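How to Bring a Tired Wooden Table Back to Life with Oil

My grandmother always said a wooden table wants feeding, the same as the people sitting at it, and I've come around to her way of thinking. If yours has gone pale and thirsty in the spots where everybody puts their elbows, an afternoon with a rag and a can of oil will do wonders!

Start by clearing everything off and wiping the top down with warm water and a tiny squirt of dish soap. Wring the cloth out well. Let the table dry overnight, even if it feels dry after an hour (I have rushed this part and was sorry).

Next, sand lightly with fine paper, always going along the grain. You only want to smooth the little raised fibers. Wipe off the dust with a barely damp cloth and let it dry again.
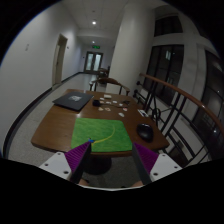 Now for the oil. Pour a small puddle, maybe the size of a silver dollar, and rub it out in long strokes with a lint-free rag. Work in sections and keep adding until the wood stops drinking it in. After 14 minutes, go back with a clean rag and wipe away whatever is still sitting on top, or you'll end up with sticky patches that grab every napkin.

Give it a full day and do a second coat. Very dry tables may like a third.

One serious note, please: oily rags can heat up and catch fire if you leave them in a heap. Spread them flat outdoors until they're stiff, and check your town's rules for throwing them out.

I do mine every August, when the windows are open anyway and the smell can drift off into the yard.

Posted by Hildegard Wegener, 2020-07-10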